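Home Sewing Fabric Care Mending Patterns Contact

Search this site Type a word Go

How to Wash Dark Printed Clothes So the Print Stays Bright

4 min read
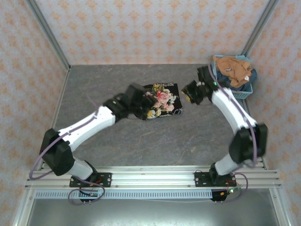 Savita Bhardwaj wrote in to say she gave up on black florals years ago: by the end of one summer the black had gone gray and the flowers looked dusty. Most of that fading comes from rubbing and from leftover detergent, and both can be kept down.

Before the wash

Read the care label first. If it says hand wash, skip to the last section. Close zippers and hooks, empty the pockets, and turn the garment inside out. Wash dark prints only with other darks of a similar weight. Keep jeans and towels out of the load, as they scrub the surface of lighter cloth.

Test a new garment for bleeding. Wet a hidden part of the hem, press a white cloth on it, and wait 7 minutes. If color comes off on the cloth, wash the piece alone until the test is clean.

In the machine

1. Fill the drum no more than two-thirds full.
2. Use a liquid detergent with no bleach or brighteners. Powder can leave pale streaks on black.
3. Choose cold water and the shortest gentle cycle.
4. Set the spin to low.
5. Add an extra rinse if your water is hard.

Leave out fabric softener on polyester and other stretchy synthetics. It builds up and dulls the print.

Drying

Take the load out as soon as the cycle ends. Shake each piece, pull the seams straight, and hang it in the shade, still inside out. Knits should dry flat on a towel. If you must use a dryer, pick low heat and stop while the seams are a little damp.

Iron on the wrong side only. Rubber-like prints should not touch a hot iron at all.

Washing by hand

Dissolve a teaspoon of detergent in a basin of cold water before the garment goes in. Press it up and down for two or three minutes without twisting. Drain, refill, and repeat until the water has no suds. Roll the garment in a dry towel and lean on the roll to push the water out, then hang or lay flat as before.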